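Friday, July 17, 2020

Up at the Wiltidbridge job before 6 this morning, beating the heat, and I'm glad I did because by lunch you couldn't kneel on the south slope without yelping. We got the old valley out at last! Whoever did it last time used nails where they should have used clips, so the metal had no room to move and it split the whole way down (I counted 2 cracks wide enough to slide a pencil in, then quit looking).

The Sollport yard finally called about the slate. They can do 80 of the bigger ones by next week and the rest whenever, which is what they told me in January, so I'm not holding my breath. Might try Dustance for the shortfall. Their color runs a bit purple but up by the chimney who's going to see it?

Felt is down on the back, battens too, and I ran a string line twice because the rafters on that side wander all over the place. Packed out the low ones. My knees hate me.

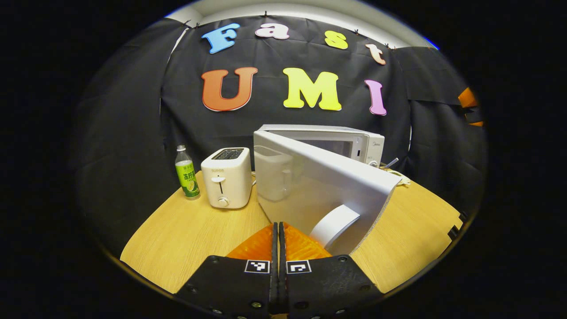 Oh, and the Tamuno quote came back for the new gutters, 70 bucks over what I'd budgeted. I'll probably swallow it. The cheap ones sag, and I don't want to be back up there on a ladder in winter.

Need to remember: more copper nails, chalk, the good tin snips out of the other truck. Rain maybe Sunday so the tarp goes on tomorrow, no matter what.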